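Why do we need sleep? A quick one for kids

You have 206 bones. Every night, while you snooze, your body gets busy on them. Muscles too. And your brain! Big job.

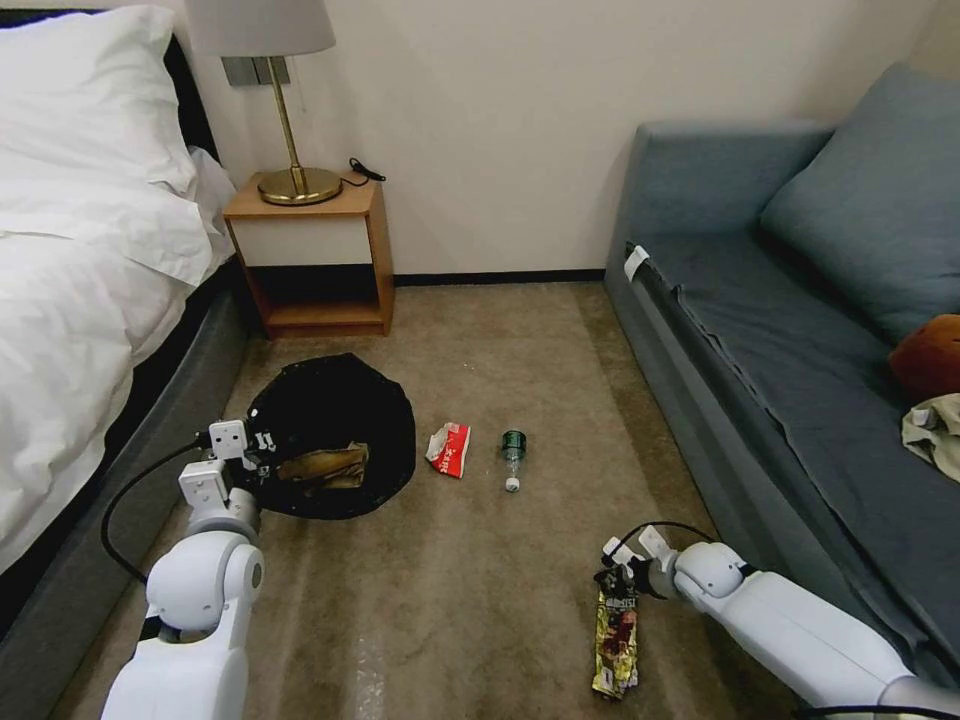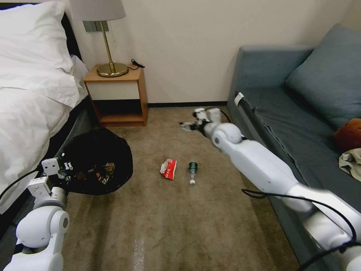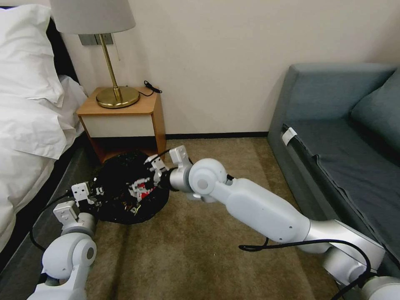 *White duvet, bedside lamp. Ready for bedtime?*

**So what goes on in there?**

Lots. Your brain sorts the day. Keeps the good stuff (how to spell "because"), dumps some of the rest. Your body sends out growth hormone, a kind of message that says *time to grow*. Most of it goes out in deep sleep.

Your heart slows down. Breathing too. Then come dreams, and your eyes zoom around under your eyelids. Realy! It's called REM sleep. Rapid eye movement.

**What if I stay up late?**

Grumpy. Slow. Hard to remember things at school. Germs get an easier time, becuase the cells that fight them need rest as well.

**How much is enough?**

Ages 6 to 12: nine to 12 hours. Teens: eight to 10. Babies? Up to 16 hours, lucky things.

**Try these 3 tonight**

- Screens off an hour before bed
- Same bedtime, even on Friday
- Lamp low, room cool

Still can't drop off? Don't lie there worrying. Read a few pages of something dull. Tell a grown-up if it keeps happening, they can ask your doctor.

Next month: why do we yawn? (Bet you just did.)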